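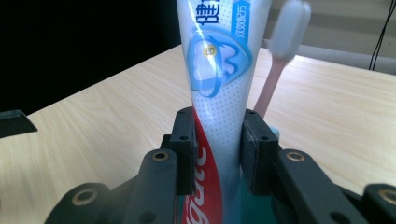 Products > Teaching Tools > Hand-Held Grippers

Search products Enter keyword or part number Go

Perkavent Hand-Held Teaching Gripper

The Perkavent is a two-jaw gripper carried in the hand and used to show a robot how a task is to be done. The operator picks up, turns and sets down the objects concerned, and each movement is recorded for later use in training. No robot arm is needed during recording.

The matte dark finger pads are carried on pivoted linkage arms and close from opposite sides. They are suited to everyday goods such as toothpaste tubes, small cartons and bottles. The pads may be removed for cleaning and are supplied in sets of 2.

Supplied with each unit
Gripper with pads fitted
Spare pads, 2 sets
Carrying case
Printed operator's guide

Recording
Internal storage holds up to 1000 demonstrations. Operators are advised to make short trial recordings before beginning a full session, and to keep the tabletop layout unchanged between them. Recordings may be reviewed and deleted in the Fuveck desktop software, a licence for which is included for 3 years.

Remote control
Customers who prefer to guide an arm from a distance should refer to the Ehlers control handle, sold separately. Both products save recordings in the same format.

Ordering and training
Orders are normally dispatched from Melidham within 4 weeks. Operator training is arranged by Elfriede Reuter. Technical enquiries should be addressed to Zoia Moroz, Product Support.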